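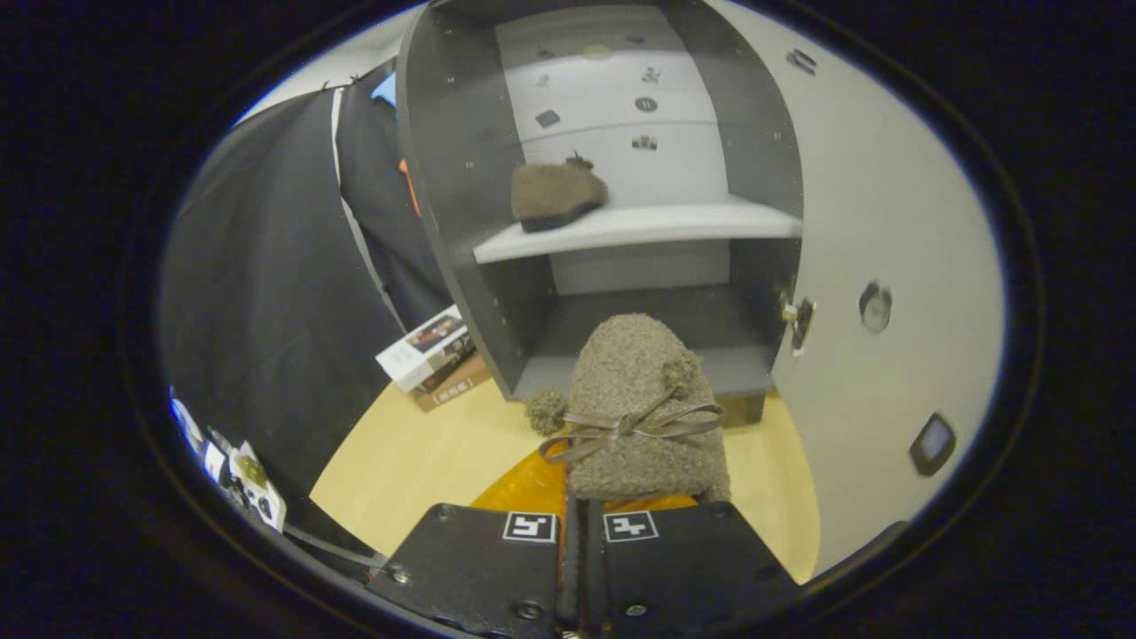
One reader of our first draft objected that a book event is a sales pitch with chairs, and that asking whether people "got something out of it" was a bit like asking whether they enjoyed the commercials. I've kept that objection taped over my desk ever since, because it's a fair one, and because most of this section is my attempt to answer it.

4.2 What people came for

So, who turns up at a bookstore on a wet evening to hear a novelist talk, and why? I went in thinking I knew (I've been going to these things since I was a teenager!) and I had a nice tidy guess ready: people come for the author. They want the signature, the photo, the two minutes at the table. We sent our questionnaire to everyone who had signed up for an event at one of three stores, Dilent, Kragh and Tromberg, all in Gurkesham. We got 701 usable forms back. Of those, 316 people picked "to hear the author" as their main reason, 246 picked "to spend an evening with someone I know," and the rest were split among the smaller boxes, with a fair few in "other," which I'll get to.

I had expected the first group to be much bigger. I'd even drafted a paragraph saying so, and had to throw it out. The second group is the one I keep coming back to, and it changes how I read nearly everything else in the survey. These are people who often hadn't read the book, sometimes hadn't heard of the writer, and came because a sister or a coworker had a spare ticket. They were also the ones who wrote the longest comments. One wrote a page and a half on the back of the form about the folding chairs at Kragh, and then in the last two lines mentioned that she'd bought all four of the author's earlier novels on the way out.

Figure 1. A felt bootie with a ribbon bow and two pom-poms.

Now, the "other" box. I love an "other" box. People told us they came to practice their English, to get out of the house, to see what the upstairs room looked like, and to ask a question they'd been saving up for years. A few were writers themselves and wanted to see how it was done. The coding here was messy and I won't pretend it wasn't. My first pass had 11 categories, the second had six, and I've gone with six in the appendix mostly so the table would fit on a page.

The three stores do things differently, and you can see it in the answers. Dilent puts two writers on stage and lets them chat, with hardly any reading aloud. Tromberg goes the other way: a long reading first, then a short interview, then questions from the floor. Kragh does whatever the visiting author asks for. I assumed the chatty format would win with everybody, being a chatty person, but people who came mainly for the author liked the Tromberg evenings better. They wanted the reading. Several said they could hear the book in the author's voice afterward, at home, and that this was worth the ticket all by itself. The people who came along with someone else preferred the two-writer evenings, and quite a lot of them said it felt like listening in on friends.

One event sits a little apart from the others. The Dilent evening on 21/10/2023 was for a thriller, and it sold out so fast that the store opened the stockroom doors and let people stand between the shelves. Forms from that night are warmer across the board, including from people who stood the whole time and couldn't see the stage. I ran the comparisons with that evening and without it. The gap between the formats gets smaller when it's left out, but it stays, and I report both versions in the appendix so readers can choose for themselves.

Back to the objection about commercials. We asked people if they felt they'd been sold something, and many of them cheerfully ticked yes. Then they ticked that they'd come again! I don't read that as people being fooled. They knew there was a stack of hardcovers by the register, and they'd had a good evening anyway. What we can't say from these forms is whether they read the books they took home. The follow-up we mailed out in November asks about that, and it's taken up in 4.3.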